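Red marble in hallway gone dull – sealer or repolish?

Stonduston Home Forum > Floors and tiling

pallunden_flat2
April 27, 2022
Hi all, after some advice. Moved in last year, hallway is dark red marble with a paler stone strip down the side. Was lovely and shiny, now going dull where we walk, front door to kitchen mainly. Dont want to spend a fortune. Neighbour reckons just seal it again. Is that right?? Landing is the same stone and still fine, hardly anyone goes up there.

grout_expectations
What are you mopping with? Vinegar by any chance?

pallunden_flat2
Er, yes. Bit of white vinegar in the bucket. Read it somewhere.

grout_expectations
There's your problem. Stop today. Acid eats the polish off marble, that's etching, and sealer won't touch it. Sealer is for stains. Needs repolishing.

tilly_tiles
Bit harsh, could just be residue. I had the same look on mine and it was two years of floor cleaner building up. Warm water, drop of pH neutral stuff, rinse it TWICE, dry with a towel. Then see. Costs next to nothing. Any chance of a pic?

pallunden_flat2
Ok one from this morning, it's the join with the pale strip. Colour's about right on my screen. 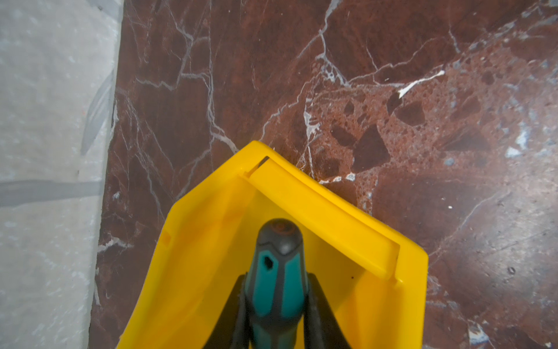 Red marble against the pale strip, yellow bin on it

Dull bit is further along towards the kitchen, will try and get one of that when the light's better. The white veins are meant to be there arent they? Not cracks?

oldscreed
Veins. Normal for a red with that much white in it. Run a fingernail across, if it catches then it might be open and wants filling. If not leave well alone.

tilly_tiles
Gorgeous colour btw. Jealous

grout_expectations
Nice stone. Still say etched in the walkway. Get down low with a torch – if it's rough patches with hard edges it's etching, if it's smeary all over then fine, tilly's right and I'll shut up.

pallunden_flat2
Nail doesnt catch. Will do the torch thing tonight.

Had a quote from Godinho already, 128 for them to come and do a test patch, comes off the bill if you go ahead. Whole hall would be nearly 2,000. Is that mad?

oldscreed
Steep for a hallway. How big is it? I did mine by hand with polishing powder and a white pad. Slow, knees ruined, but it came up.

grout_expectations
Please don't tell people to do reds by hand. You get swirls and they show on dark stone worse than anything. Pay for the test patch.

oldscreed
Did mine by hand, no swirls. Each to their own

tilly_tiles
Try the wash first!! Nisano do a neutral cleaner, big bottle, lasts ages. No point paying anyone until you've ruled that out.

pallunden_flat2
Ok so torch says... bit of both? Smeary most of the way, then a few rough spots by the kitchen door. Going to do the double rinse at the weekend then ring Godinho about just the spots. Vinegar's gone under the sink for the kettle.

grout_expectations
Ask them if they'll blend it in, otherwise you get shiny circles.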